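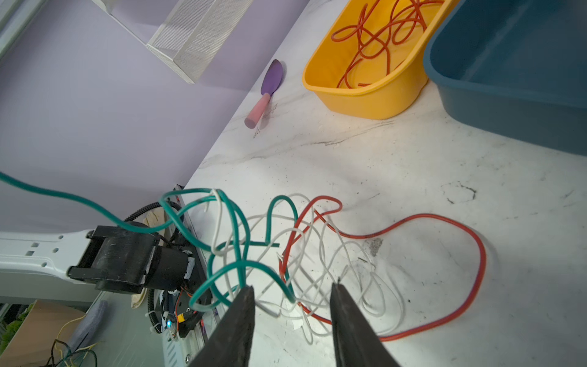
Tumdale Hook-Up Wire, Stranded, Mixed Color Pack

Sold by the pack. Ships coiled, no spools.

We stock four brands of hook-up wire and we don't love all of them. Tumdale is the one we reorder, mostly for dull reasons. The copper is tinned, the insulation strips without dragging the strands along, and the gauge on the label has matched what we measured. That last one sounds like a low bar. Try buying the cheapest pack you can find online and putting calipers on it.

What the label says, and what we think of it

"Ultra flexible." It's stranded wire. It bends more easily than solid core and less easily than silicone-jacketed wire. If you're wiring something that moves all day, buy the silicone and pay the extra. This is PVC and it gets stiff in a cold garage.

"Pro grade." Means nothing. There is no such grade.

"Heat resistant." Compared to what? The jacket will shrink back from the joint if you linger with the iron, the same as any PVC. Get in, get out. We had fewer ugly joints with Tumdale than with Pusov, whose jacket pulls back if you look at it wrong, but we wouldn't put either one next to a heating element.

"Tangle free." No. It comes as coils held with a twist tie, and once you take the tie off you're on your own. Wind what you don't use around a piece of cardboard.

Details

Conductor: tinned copper, stranded
Gauge: 22 AWG
Jacket: PVC
Length: 29 feet per color
Returns: unopened packs only

Does it fit a breadboard?

Sort of. Stranded ends fray when you push them in. You can tin the tips with solder, or crimp on pins, or buy solid core, which we also sell and which is cheaper. People keep buying stranded for breadboards because somebody on a forum told them to. We'd like you to stop.

Can I run house current through it?

Please don't. This is for low-voltage work: switches, small lights, model railroads, doorbell repairs, guitar pickups. We get asked every April, when people start on their porch projects. For anything that plugs into a wall, use cable that's listed for the purpose.

How it compares

Yeh makes a wire we like slightly better, with finer strands and a softer jacket, but they raised the price twice and we can't see the difference in a finished project. Enaseo looks identical to Tumdale and may well come out of the same factory. The pack we cut open had a thinner jacket on one side than the other, so we passed.

From a customer

"I've used 2 packs so far on a train layout. Works fine. The colors are easy to tell apart under a lamp, which I can't say for the last stuff I bought. Would not call it flexible." Finn Reinholz

Item number 197. Orders in before 2 p.m. go out the same day. We have 37 packs on the shelf, and when those are gone the next batch will cost more.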